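Wovotmont Simulated Kitchen Programme
Interim report to the Delorme Fund
Submitted Monday, July 8, 2019
Prepared by Veerle Van Dijk

1. Purpose of this report
The grant supports the gathering of example movements from which a learning system can be taught simple kitchen tasks. All work in this period was carried out in simulation, using the Jemik kitchen. The views that follow are from the simulated room.

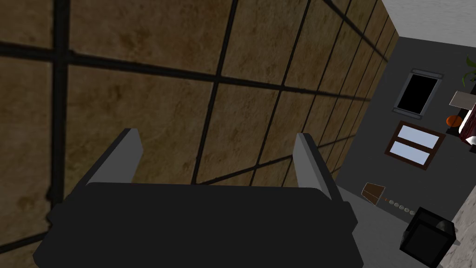
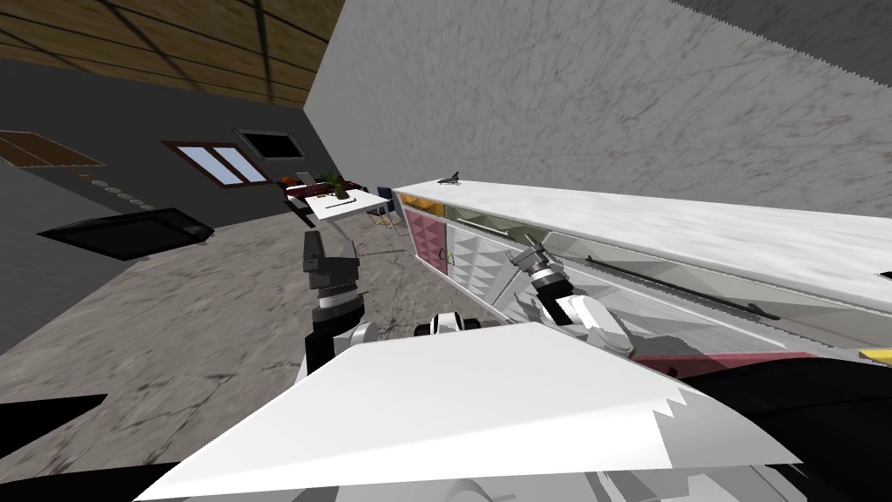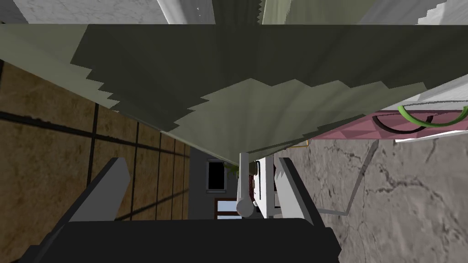
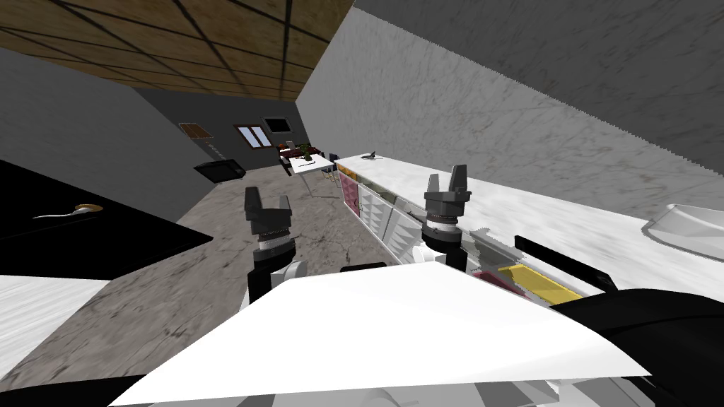 Harriet Abernathy, replying to the draft of this report, asked that the total be read with some care. "A high count is welcome, but I would sooner see fewer examples with a wider spread of starting positions. If the operators always begin from the same place, the system will learn that place and very little else. Please state plainly how many examples were set aside, and on what grounds."

Her comments have been taken into account in the sections below.

2. Examples gathered
At the close of the period the collection held 849 accepted examples. A further 90 were set aside after review. Most of these were stopped by the operator before the task was complete; the remainder had gaps in the recorded arm movements. They have been kept in a separate folder and are not used for training.

The collection covers 12 tasks, all set in the same kitchen. Coverage is uneven. Tasks using one arm were quick to record and are well represented. Tasks in which both arms must work together took much longer, and 2 of them remain below the level agreed at the start of the grant.

3. Working method
Each example is recorded by an operator who guides both arms through the task from beginning to end. A second person then replays it and marks it as accepted or set aside. Ludivine Cordier has led this review and has rewritten the written guidance for operators, which was found to be unclear on when a slow or hesitant attempt should still count. Under the new wording it does, provided the task is finished and the record is whole.

Starting positions were left to the operator in the early sessions. They are now drawn at random by the software before each attempt. Examples recorded before this change are labelled as such, so that their effect on training can be measured separately.

4. Difficulties
Replay was slower than planned. The Huvico storage server could not supply several camera views at once without delay, and reviewers were obliged to watch them in turn. Pascal Leclerc has moved the recent recordings to local disks. The older ones have yet to be moved.

5. Next period
Recording of the two-arm tasks will take priority until the end of August. No change to the budget is requested. Albane Boyer will send the revised task list and the breakdown by starting position under separate cover.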